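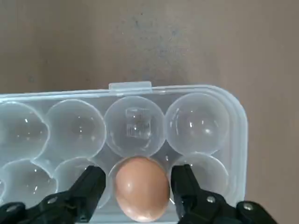

P. Moteck

4.2 What changed at the packing bench

Figure 3. One brown egg in a clear carton, a finger of the gripper to either side.

Prollum went onto the bench at Jatbridge in January, one arm, next to 2 packers who had done the filling by hand. Interviews first, then shift notes — 936 entries, coded twice. Main finding: the lifting went down, the watching went up. Packers spoke of "minding" the arm. Less wrist ache by the end of a shift, more tired eyes. Not a trade anyone had asked them about.

Pace came up a lot too. By hand, a packer could slow down for a chat and catch up later. With the arm the gaps are short, 20 seconds or so the packers felt, and they fall when it wants them. Breaks moved as well, see Table 6. Checking for cracks stayed with people throughout, and both packers said they wanted to keep it — the one bit of the job that still felt like theirs. Pay grade unchanged at time of writting. Training was a single afternoon, wich both thought too short.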